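Divya Achari
@divya_raeumt

so. September, neues Büro in Droststead, und ich hab gesagt ich kümmer mich um den runden Tisch. Kleiner Thread, weil ihr gefragt habt (zwei von euch)

1/ Ausgangslage: alter Besprechungstisch, eckig, Ecken angeschlagen, jeder hatte blaue Flecken an der Hüfte. Weg damit. Malathi wollte rund. Malathi Warrier kriegt meistens was sie will

2/ Also rund und weiß. Bestellt bei Rillance, 270 Euro, Selbstabholung. Passte NICHT ins Auto. Platte quer auf die Rückbank, Sitz vor bis zum Lenkrad, ich mit Knien am Kinn. Zum Glück nur die Wultemau rauf und zweimal links

3/ Aufbau ging. Eine Schraube übrig. Fragt nicht

4/ Problem mit Weiß: alles was drauf liegt schreit einen an. Schwarzes Teil auf weißer Platte = sieht man vom Flur aus. Früher auf dem dunklen Tisch lag so Kram monatelang, hat keinen gestört

5/ Malathis Regel daher: was abends auf dem Tisch liegt und keinem gehört, kommt in die Kiste. Find ich hart aber fair. In der ersten Woche war die Kiste voll, Kabel, Kappen, eine einzelne Socke (??)

6/ Daneben jetzt graue Netzstühle, und am Ende vom Tisch die Pflanze. Die war vorher im Keller und sah auch so aus. Seitdem sie oben steht, richtig grün

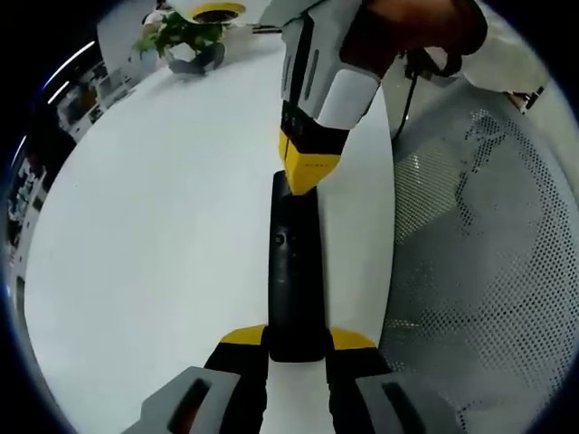 Wie kriegt man so eine weiße Platte eigentlich wieder sauber?
Mit lauwarmem Wasser, einem Tropfen Spüli und einem weichen Tuch, danach trocken nachwischen. Scheuermilch lieber lassen, die macht die Oberfläche stumpf.

7/ Das mit der Scheuermilch weiß ich von meinem Küchentisch zu Hause. Ein heller Fleck so groß wie ein Teller, für immer. Liegt jetzt ne Obstschale drauf

8/ Jemand fragt per DM nach den Stühlen: Netzrücken, grau, gebraucht gekauft. Saugen mit dem Bürstenaufsatz, in den kleinen Löchern sitzt der Staub wie einbetoniert. Feuchtes Tuch hat bei mir nur Schlieren gemacht

9/ Und nein, Rollen sind nicht laut auf dem Boden. Der Boden ist laut. Ganzes Haus ist laut. Gestern hat einer unter uns gebohrt, 20 Minuten Pause, dann weiter gebohrt

10/ Wo war ich. Tisch. Also rund heißt auch: keiner sitzt am Kopfende. Klingt nach Teamworkshop, ist aber so, Leute reden anders. Qian (das Projekt, keine Person, hatten wir schon) läuft seitdem komplett an dem Tisch

11/ Nachteil rund: man kann ihn nirgends an die Wand schieben. Steht immer mitten im Raum und man läuft drumrum. Die Hälfte läuft links, die andere Hälfte rechts, in der Mitte trifft man sich mit Kaffee. Ein Hemd hats schon erwischt

12/ Nachteil zwei: Sachen am Rand. Bei nem eckigen Tisch schiebt man den Kram in die Ecke. Hier rollt alles was rund oder länglich ist irgendwann los. Stifte sowieso. Tipp von Malathi: längliches Zeug quer hinlegen und weit genug weg vom Rand

13/ Striche! Der dünne dunkle weiter oben auf der Platte, den sehe ich inzwischen im Schlaf. Mit Schmutzradierer nur gaaanz leicht drüber und vorher an einer Stelle testen die keiner sieht. Hab ich noch nicht gemacht. Kommt noch

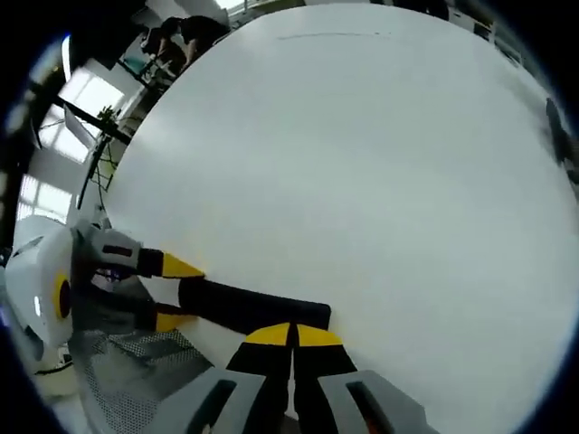
Der Strich und ich, Droststead, kurz vor Mittag

14/ Malathi sagt der Strich ist ihr noch nie aufgefallen. Jetzt schon, danke Divya

15/ Kosten nochmal zusamen, weil gefragt: Tisch 270, mit Stühlen, Leuchte und dem ganzen Kleinkram waren wir bei 1042. Budget war 1000. Die 42 sind die Leuchte schuld, dabei bleib ich

16/ Alternative wäre das Komplettset gewesen, 1736 Euro, mit Aufbau. Im Nachhinein, wenn ich an die Autofahrt denk … nee. Trotzdem nee

17/ Was ich anders machen würde: vorher Zeitungspapier in der Größe der Platte auf den Boden legen und einen Tag drumrumlaufen. Haben wir nicht. Der Tisch stand erst zu nah am Regal, dann zu nah an der Tür, jetzt passt es, bis auf den Kaffeeunfall

18/ Filzgleiter unter die Füße, sofort, nicht "nächste Woche". Unsere kamen nächste Woche. Man siehts am Boden

19/ Die Kiste ist übrigens schon wieder halb voll. Wem die Brotdose mit dem blauen Deckel gehört: bitte holen, ich mach die nicht auf

20/ muss los, Pflanze giessen steht auch noch auf meinem Zettel. Fragen drunter, antworte heut abend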